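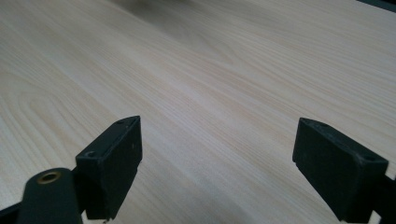

About Us

Sturkau is a voice and wardrobe studio for trans and nonbinary people, run from the second floor of a building that used to sell carpet. We teach voice lessons, we alter clothes, and on the first evening of every month we put out too many chairs for a support group and then go looking for more chairs.

How it started

Dörte Nolte was a choir director for most of her working life. She transitioned at 42, in a town where she had personally conducted half the population at Christmas, so slipping quietly into a new life was off the table. Her altos took it well. Her tenors asked if rehearsal was still at seven.

What she could not find was anyone to teach her to speak. There were videos, and she watched them, and for one long winter she sounded like a flight attendant with a secret. Eventually she did what she would have told any singer to do, which was to stop imitating people and learn where her own voice sat. Friends asked her to show them how. Then friends of friends did, and then a man none of us had met rang the bell at breakfast time with a notebook.

Imke Buschmann came in through the hems. She had a tailoring business called Mühlbauer, after the previous owner, whose name was on a sign too expensive to replace. One of Dörte's students brought her a blazer, bought in a hurry by someone who had never been allowed to stand in that part of the store, and Imke took it in at the waist and let it out at the shoulders and asked who else needed one. She has regretted the question only in June, when everybody needs something by Saturday's parade and the zippers know it.

What we do

Voice lessons. One on one, 45 minutes, in person or by video. We work on pitch, resonance and the way you end a sentence, and a fair amount of time goes to ordering coffee out loud. You can bring your voice up, down, or just somewhere you like better. We don't grade it. If you have pain or hoarseness that won't leave, see a doctor first and us second.

Alterations and fittings. Imke sees clients by appointment, with the door shut and the mirror turned to the wall until you ask for it. Bring the thing that almost fits. She also keeps a rack of donated clothes, sorted by actual measurements, as the sizes on the labels were evidently chosen by dice.

The Gruvov Evening. Our monthly group, named for a board game someone left here that has no instructions and at least two missing pieces. People come before they've told anyone, and people come who told everyone decades ago and mostly want cake. Talking is optional. Partners and parents are welcome at the spring and fall sessions, and are asked to leave their theories in the coat closet.

Braser. Our lending shelf of books, binders still in their packaging, wig stands and one extremely dramatic cape. Borrow what you like. The cape has a waiting list.

Some numbers, by request

A grant application once asked us to "quantify our impact," so we got out the appointment books. We had given 2096 voice lessons and altered 568 garments, nearly a third of them pants. We didn't get the grant, but we enjoyed the arithmetic.

What we think

You don't owe anybody a flawless performance. Some of our clients want to pass in every room they enter, for safety or for peace and quiet, and we'll work hard on that with them. Others couldn't care less and want a jacket that closes. Most are one or the other depending on the day, the bus route and who is coming to dinner. We try to ask which day it is.

We also think first outings are overrated. Everyone remembers theirs as a grand march down Main Street. Dörte's was to the mailbox, at 5 a.m., in heels, on gravel. She recommends the mailbox. She does not recommend the gravel.

What we don't do

We don't write letters for insurance companies, give medical advice or help you find a surgeon, though we can point you to people whose job that is. We don't share client names, and if we pass you in the supermarket we won't say hello unless you do. Please don't take it personally. Imke is like that with everyone.

Paying us

Lessons and fittings are on a sliding scale, and you choose where you slide. The group and the lending shelf are free. The stairs are steep and there is no elevator, so if that's a problem, write ahead and we'll meet you at the ground floor fitting room, which is small but has the better lamp.

Getting in touch

Email is best. Use whatever name you like, including one you're only trying out, and tell us if it's not safe for us to call or leave a message. Dörte answers most mornings. Imke answers when she finds her glasses.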